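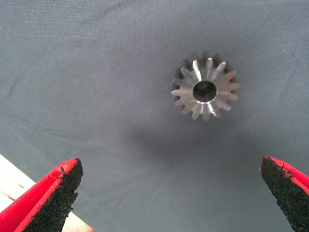
Finger pads on the Tosoven gear cell are checked at the start of each shift and replaced on condition. The pads are black grip material on red finger shells, and wear begins at the top edge, where the material frays and small bits lift away from the plastic. Ragged edges at this level are logged and left alone. A pad is changed when the fray reaches 2 mm or when a bevel gear turns in the grip during the pull check. Shells are wiped dry before a new pad goes on, and the adhesive is left for 14 hours under a clamp.

The wrist camera is checked with the fingers fully open and one gear on the cloth. Lint on the cloth has given false edges in the past, so the cloth is brushed first and changed every 1280 cycles.

Cable routing comes next. Each arm is jogged through its full reach at low speed, and the loops under the forearm and at the gripper are watched for snags. The Hendudero fixture sheet gives the home pose for both arms. After a pad change, the grip height is taught again with a gear in the fingers, and the offset is saved under program 42.
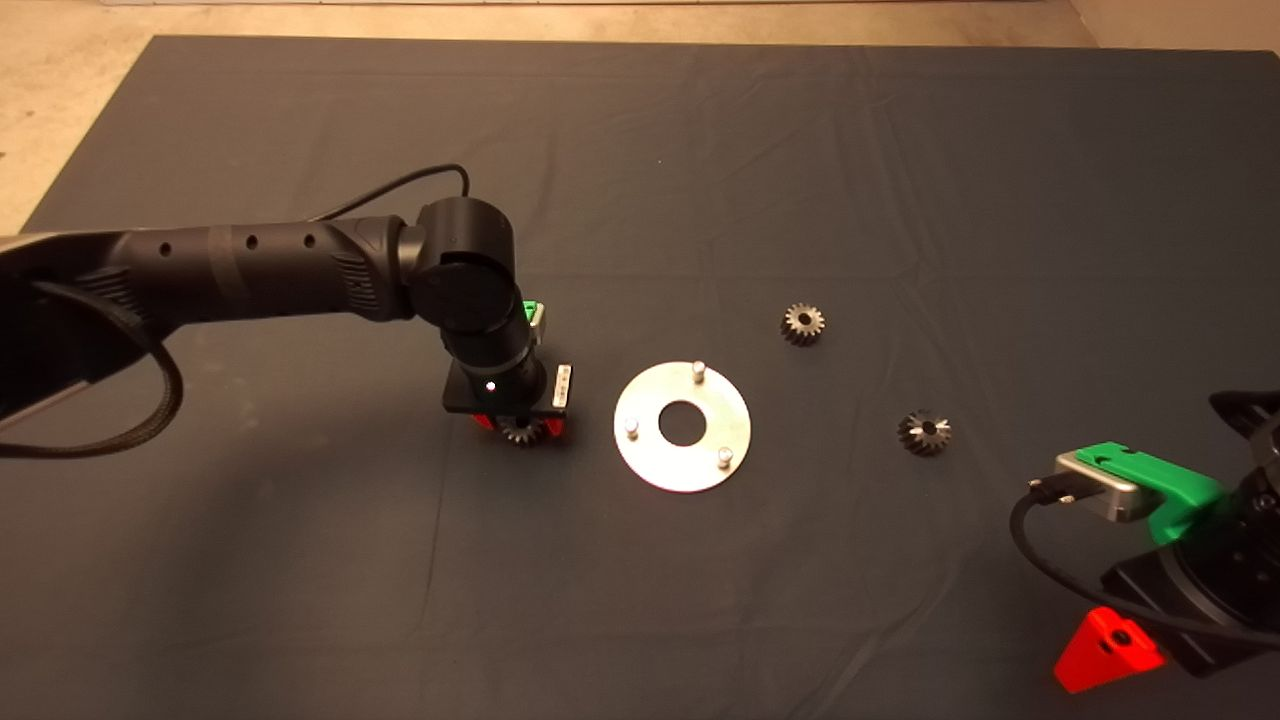

Gear held above the cloth, left arm. Three-pin plate and two more gears to the right.

Pad and cloth log, Tosoven cell. Last revised 19 February 2023.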